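Why I Stopped Trusting a Clean Simulator

For several years I believed that a good simulator is a simulator that looks good. I was working on the planning software at Skililard, and our rendered rooms were sharp, level and evenly lit. The planner liked them very much. Of 1000 trials, it failed in 61, and we were proud of this number.

My colleague Kirstin Lamont was not proud. She asked a simple question: which part of the system did we test? The planner received the position of each object directly from the simulator. The perception module had almost no work to do. We had tested the geometry, and we wrote in the report that we had tested the robot.

In January we changed the setup. The camera was tilted, grain was added, and a tall obstacle was put in the room, so that the gripper could be hidden in part. The perception module had to estimate everything from the picture alone. In the next 1000 trials, there were 412 failures. Most of them were in perception, and the planner only obeyed a wrong map.
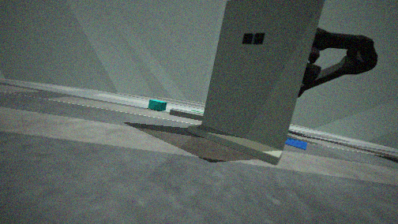

I think a dark shadow is the best teacher in this kind of work. Our old segmentation code often treated a shadow with a sharp edge as a solid thing, and the planner made a long detour to avoid it. Shona Mackay spent two weeks with this one error. She repaired it in the end with a small change in how we compare depth and color, and the change had fewer than 60 lines.

Some people say that ugly rendering wastes computer time, and that real tests will find the same errors later. I don't agree. On a real arm, each error costs an afternoon, and it is difficult to repeat the same conditions. In the simulator I can keep the same random seed and look at the bad case again until I understand it.

I would ask every team to publish its failure count together with the camera settings. Without the settings, I don't know how to read the count.

Contact | Copyright 2020 Skililard | Back to top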